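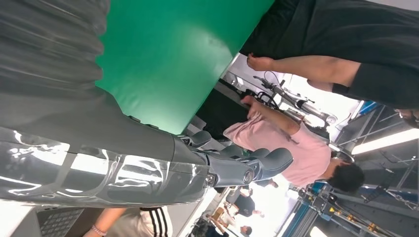

Oana Cozma wanted to know, when she first wrote to us, why a lab that sells nothing should be trusted to say which hand is better. It is a fair thing to ask of Vevcombe, and most of this page is an attempt to answer it.

Vevcombe Gripper Trials is a test group in Potham. We compare end effectors, arms, wrist cameras and controllers for companies that are about to buy them and for schools that already have. We take no commission from makers. Clients pay a flat fee per trial, and the fee is the same whether the part does well or badly.

How we test

A standard trial is 400 cycles per gripper, on one arm, with one controller, at one payload. Jointed hands and two-finger grippers run the same list of 14 objects. Four of those are flat panels, which we added in June after clients kept asking about sheet handling. Panels are hard on jointed hands: the load sits far from the palm, and small errors in finger torque show up as tilt.

Each panel run is scored on three things – tilt, slip at the fingertips, and the time from first contact to a stable hold. Shared holds, with a person on one edge and the hand on another, are scored separately. We do not average them with the solo runs. A hand that copes well alone can fight a person who moves first, and the numbers should show that.

Wrist cameras are tested for occlusion as well as image quality. A large part can fill most of the view, and the controller still has to find an edge. We record the share of each run in which the edge is tracked and report it next to the grip score. Our pass mark is 99 percent for fixed parts and is under review for hand-held ones.

Controllers are swapped last. Gheorghița Ilie keeps the mounting plates and adapter drawings, which are free to download and cover every arm we run.

Who we are

Agnes Amundsen runs the trials. Emilian Lazăr writes the control software and the logging tools. Rhydian Owen handles client work and scheduling. Students from Gelline College join for one term at a time and are named on any report they work on.

Reports

Report 916, on fingertip pads, is the most recent. Raw logs are included with every report. Corrections are added to the front page of the report and dated.

Comments

Tomasz: Are the pad wear figures in 916 per finger or per hand? The table header says hand but the text reads like finger.

Rhydian Owen: Per finger. Header will be fixed.

dkl_motion: Would like to see the panel runs repeated with a covered arm against a bare one. Our sleeves shift the cable drag enough to matter at low speed.

Oana Cozma: Seconding the sleeve question. Also the adapter drawings link goes to the old set.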